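Week 6: Cones with the top sliced off

A frustum is what you get when you cut the point off a cone, and I love these shapes because they turn up everywhere - buckets, lampshades, plant pots, paper cups.

Volume first. Call the two radii R and r, and the height h:

V = πh(R² + Rr + r²) / 3

Try setting r = 0. You get the plain cone back! Now set r = R and out comes the cylinder. Do both by hand before the class in Ristevholm, it's a lovely moment when the terms drop away.

Next, the curved side. Cut it straight down, open it flat and you have part of a ring, never a rectangle. Leemans proves this on page 194, quite slowly, and the drawings on page 175 are worth a look too.

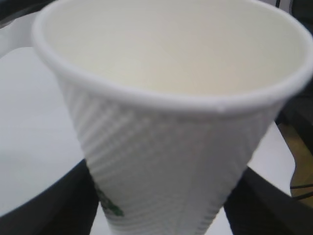

Els Van Dijk

Problem sheet due May 4, 2026. Leave your answers in terms of π.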